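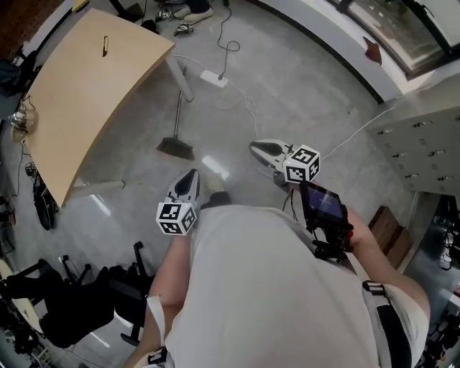 Floor and Walkway Inspection - Shared Workroom, Ground Level
Site: Florngate
Form 26, completed September
Inspected by: Ayana Hadgu
Reviewed by: Eduardo Paiva

Ratings: OK = no action. MINOR = correct during the shift. ACTION = assign and close out in writing. N/A = does not apply to this room.

1. Floor surface

1.1 Floor free of cracks, spalls and raised edges - OK
Polished concrete, gray. Checked on foot along the walking routes and again along the wall line. No lip at the control joints that would catch a shoe or a cart wheel.

1.2 Floor free of spills and residue - OK
Checked at time of inspection. Polished concrete gives little warning when wet. Wet mopping stays limited to the period after 6 p.m.

1.3 Floor finish in serviceable condition - OK
Dull patch inside the main door, same as last time. Cosmetic.

2. Cords and cables

2.1 No cords across walking routes - ACTION
A white power strip is on the floor past the table, and a thin white cable runs from it across open concrete. A second white cord crosses toward the lockers. White on light gray is hard to pick out when a person is looking at their hands. Both are to be rerouted along the wall or put under a low-profile cover. If a cover is used, it has to be a contrasting color and it has to lie flat at both ends.

2.2 Power strips off the floor or fixed in place - ACTION
Strip is on the floor. Mount it to the wall or to the underside of the table. Do not hang it by its own cord. Do not use tape as the mounting.

2.3 Excess cord stored without tight coils - MINOR
The black cable at the strip is coiled and loops away across the floor. A loop is a worse snag than a flat cord. Replace with a shorter cable if one is in stock; otherwise tie it in a loose figure eight above floor level. A cable under load should not be left in a tight bundle.

2.4 No strip plugged into another strip - OK
Traced back to the receptacle.

2.5 Cord jackets and plugs undamaged - OK
Handled each cord end to end with the power off. One Warell extension cord was pulled in the previous round for a nick near the plug and has not come back into the room.

3. Tables and work surfaces

3.1 Table stable, legs level - OK
Light wood top on white metal legs. Pressed down at each corner and along the curved edge. No rocking.

3.2 Edges smooth, no splinters or lifted material - OK
The curved edge was checked by hand.

3.3 Small items kept back from the edge - MINOR
One gold-colored pen or marker was lying near the far edge of the top. A round barrel on a smooth floor is a slip hazard once it drops. Put pens in the tray.

3.4 Space under table clear for feet and chairs - MINOR
See 4.1.

4. Cleaning tools

4.1 Brooms and mops on wall hooks when not in use - MINOR
Broom found leaning at the table with the bristle head on the floor. The handle is long and thin and will slide along a table edge if bumped, and then it is across the walkway. There are hooks by the utility sink. Standing the broom on its bristles also bends them to one side over time, and a bent broom leaves grit behind.

4.2 Broom heads tight on handles - OK

4.3 Wet floor sign available in the room - OK
Kept behind the door. Hinge is stiff but it opens.

5. Lockers and storage

5.1 Locker bank stable and against the wall - OK
Light gray metal. Pushed at shoulder height, no movement.

5.2 Drawers and doors closed when unattended - OK
All fronts shut at time of inspection.

5.3 Three feet of clear floor in front of lockers - ACTION
The cord noted in 2.1 runs into this zone. People stop here and step backward when they open the lower fronts, so this section of cord gets moved first.

5.4 Nothing stored on top of lockers - OK

6. Walking routes and work in progress

6.1 Main route at least 36 inches wide - OK
Tightest point is at the table corner.

6.2 Staff wearing closed shoes - OK

6.3 People with both hands occupied have a clear path - ACTION
Same cause as 2.1. Anyone working with both hands in front of the body loses sight of the floor close in. Keep the cords out of that path before work starts - stepping over them is not an accepted control.

7. Previous findings

7.1 Door closer slamming - closed. Adjusted.
7.2 Missing bulb over sink - closed. Replaced with Hattori tube from stock.
7.3 Request for cord covers, Pirow order 692 - open. Two lengths received, third on back order. Use the two on hand at the locker side.

Reviewer comments (E. Paiva)

Agree with ratings. For 2.1 I would prefer the wall route over covers, even if it takes a longer cable. Covers migrate on polished concrete and the ends curl. If covers go down as a stopgap, check them at every shift change and log it on sheet 161.

Item 4.1 has been MINOR three rounds in a row. Next time, rate it ACTION and put a name against it.

Reinspect sections 2 and 5 after the strip is mounted. The other sections can wait for the regular round.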